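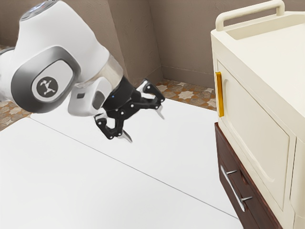
Tips for teaching a robot arm to open a cupboard

Mar 19, 2018, posted by the Zilter club, Curnton

Those of you who have been reading these pages for the sourdough and the squeaky hinges may wonder what has got into us, but the young people in our after-school robot club have spent the whole of the spring term so far on the most household of jobs, and I have learned so much about handles that I had to share it. The project is simple to say and slow to do: an arm on the computer has to go up to a cream cupboard and open the door, and then do the same with the wooden drawer underneath. It is all simulated, so there is no real furniture to scratch, and a group can work through a great many attempts before the biscuits come out.

Start with the handle and leave the door for later

Our groups all wanted to go straight to the swinging part, and I do understand, that is where the fun is! But try it at home with your own kitchen cupboard and watch your hand. It opens before it gets there, it turns to suit the handle, and only then does it close. The club now writes those three moments down on paper first, in pencil, before anybody touches the program. An upright handle like the gold one on our door wants the fingers either side of it, left and right. A long bar lying across a drawer, like our silver one, wants them above and below. It sounds too obvious to mention, and it cost us most of January.

Come in with the fingers open, and come in slowly

A gripper that is still opening when it reaches the handle will give it a knock. Set the gap wide while the arm is well clear, over the plain white table if you have one, and bring it along in a straight line for the last stretch. We keep a separate, gentler speed for that part, and I would recommend the same to any beginners, however impatient they are. Mine are very impatient.

Know which way the thing moves

A drawer comes straight out towards you and a hinged door goes round in a curve. If you pull a door the way you would pull a drawer, the fingers slide off, or the arm strains and stops. One of the best half hours we had all term was spent with a piece of string and a stub of chalk, pinned at the hinge side of the stationery cupboard in the classroom, drawing the path of the handle on the floor. (Do ask before chalking a floor. It washes off lino beautifully with a damp cloth, but carpet tiles are another matter.) After that the curve in the program made sense to everybody, even the two who had been hiding at the back.
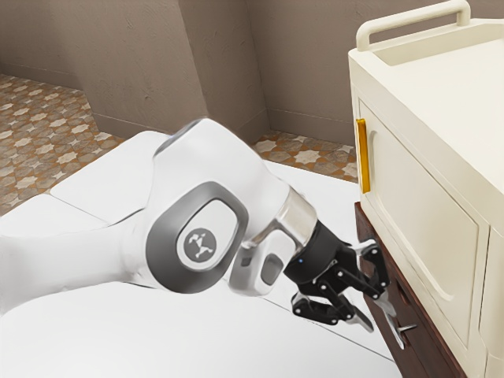 Theda Diekmann wrote in after our last page to ask whether it wouldn't be kinder to let the children begin with the drawer, as the straight pull is so much easier to get right, and whether the door might then feel like a reward. I think she has a very good point, and next year's group will do it in that order. She also suggests practising with a real drawer and a wooden clothes peg on a ruler, which I tried at home and thoroughly enjoyed.

Write every attempt down

We have a shared sheet with a row for each run, and it stands at 1,954 rows, of which about 229 ended with something properly open. Please don't be disheartened by figures like that. The rows where it went wrong are the useful ones, provided somebody has typed in a word or two on what happened. "Missed" is no help to anyone. "Closed too early, above the bar" can be put right in five minutes. Gisela Kramer made us a little list of agreed phrases, and the sheet has been a pleasure to read ever since.

Change one thing at a time

You know how it is with a cake that won't rise: you alter the oven and the flour and the tin together, and then you have a lovely cake and no idea why. It is just the same with an arm. If the height is wrong, change the height, run it again and leave the speed alone.

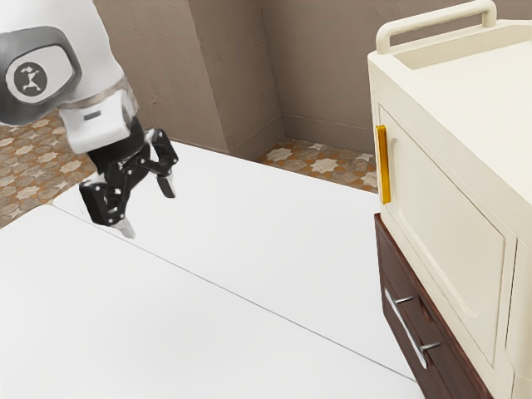
It does take patience, and I have found it helps to give each group one number to look after for the afternoon, so that nobody is tempted to fiddle with a neighbour's. Swap the numbers round after the break.

Save your work under a new name

Please, please do. Put the date and your initials in the file name and keep the old one. We lost a perfectly good drawer routine to somebody's tidy habits and had to piece it together again from the notes on the sheet.

Next time I shall be back to descaling kettles, with a few words on vinegar. If your own club has a handle tip, do send it in, and tell us what sort of handle it was.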